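Slow Nights in Wirkthorpe

The Clastell opened as a coaching inn in 1776 and has been apologizing for its stairs ever since. There are 14 rooms, no elevator, and a key so heavy that guests are asked to leave it at the desk, which closes at nine.

I booked the cheapest double, $385 for two nights with breakfast. The website calls it "intimate." I could open the window, fill the kettle and brush my teeth without putting both feet on the floor. The bed, though, was superb, and I have slept badly in places with much better adjectives.

Breakfast runs from seven until the eggs give out. Guests who miss it are sent across the square to Smits, a bakery with four stools and a firm line on toasting things. 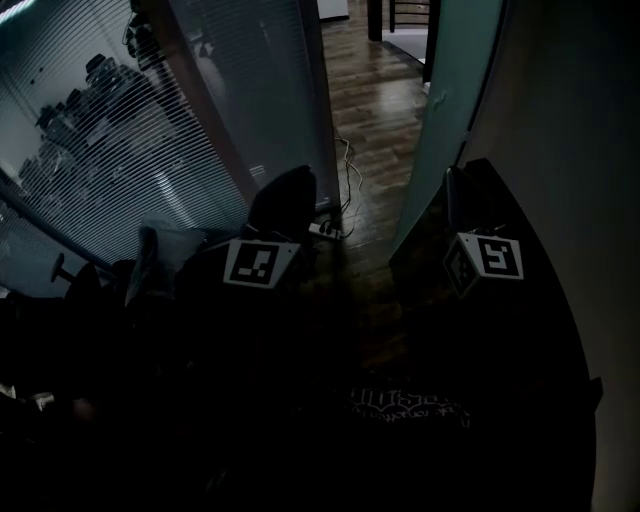 For $450 the inn will move you up to the Gonberg Suite, which has a bathtub, a writing desk and a view of the brewery. I asked to see it before checking out. The tub is enormous. The stairs to it are worse than mine, and the last three slope toward the street. I'm going back in November, and I've asked for the small room.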